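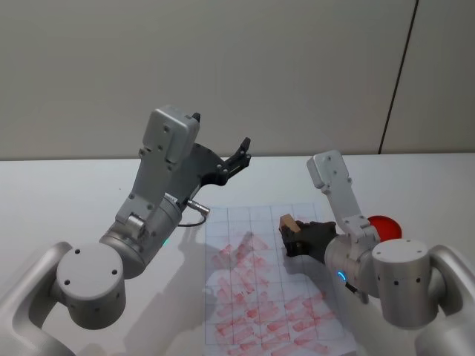 What is the best way to load a new route onto the Bandex?

Plan it on a computer first, save it as a GPX file, and copy it to the unit with the cable. Routes drawn on the small screen work, but they take longer and tend to snap to the nearest busy road.

Section 6. Planning and Following a Route

This section covers the Bandex handlebar computer with the current software. Before you start, charge the unit fully and complete the first-time set-up in Section 2.

6.1 Choosing a route type

1. Press the side button and open Routes.
2. Tap New, then Route Type.
3. Pick one of the following:
Road — uses paved roads and allows traffic of any speed.
Quiet — prefers bike lanes, residential streets and shared paths.
Path — stays on foot and cycle paths wherever the map has them.
4. Tap Save.

Note: Path routes are usually longer than Road routes between the same two points. If your group can't agree, use Quiet and add waypoints by hand (see 6.3).

6.2 Copying a route from a computer

1. Turn the unit off.
2. Connect the supplied cable to the unit and to the computer. The unit turns itself on and shows a plug icon.
3. Open the drive named BANDEX and find the folder called NewRoutes.
4. Copy your GPX file into the folder. Keep the file name under 49 characters, with no slashes or accents.
5. Eject the drive before you pull the cable.
6. Wait for the message Routes Updated.

A route can hold up to 2,000 track points. Longer files are cut at that point, and the unit will show Route Shortened when you open them. Split a long tour into day files and name them in riding order, for example Lorkholm-1 and Lorkholm-2.

Caution: Do not unplug the cable while the plug icon is flashing. The route list may be damaged and you will have to reset it (see Section 9).

6.3 Adding waypoints

Waypoints are stops or turns you want the route to pass through. Use them for water, food, ferry landings and train stations.

1. Open the route and tap Edit.
2. Press and hold the map until a pin drops.
3. Tap the pin and choose Pass Through or Stop.
4. Enter a short name if you want one.
5. Tap Recalculate.

You can add up to 9 waypoints on the unit itself. Routes made on a computer are not limited in this way.

If the new line doubles back on itself, the pin is probably sitting on the wrong side of a divided road. Zoom in, drag it across and tap Recalculate again.

6.4 Checking the route before you leave

1. Open the route and tap Preview.
2. Scroll through the elevation profile. Steep climbs are shown in red.
3. Look for dashed lines on the map. These are unpaved or have no surface information.
4. Tap any dashed part to see its length.

Note: The map does not know about temporary closures. The riverside path between Hisovham and the Espiritu bridge, for example, closes at dusk, but the unit will still send you along it at 10 p.m. Check local signs.

6.5 Starting and changing a route on the road

1. Open the route and tap Ride.
2. Wait for the position arrow to turn solid.
3. Start moving. The first instruction appears when you reach the line.

If you leave the route, the unit beeps twice and shows Off Route. You then have two choices: tap Back to return to the point where you left, or tap Ahead to rejoin farther along. Ahead is the better choice after a detour around roadwork.

To stop following the route and keep recording your ride, hold the side button and tap End Guidance.

Caution: Stop in a safe place before editing or zooming. Touch input is not locked while you ride unless you turn on Screen Lock under Settings — Display.

6.6 Sharing a route with another rider

Both units must be within six feet of each other and have Bluetooth turned on.

1. On the sending unit, open the route and tap Share.
2. On the other unit, tap Routes, then Receive.
3. Check that both screens show the same code and tap Accept.

Waypoint names are sent with the route. Ride recordings are not.

Section text: Glória Cunha. Route testing: Aisyah Krishnan.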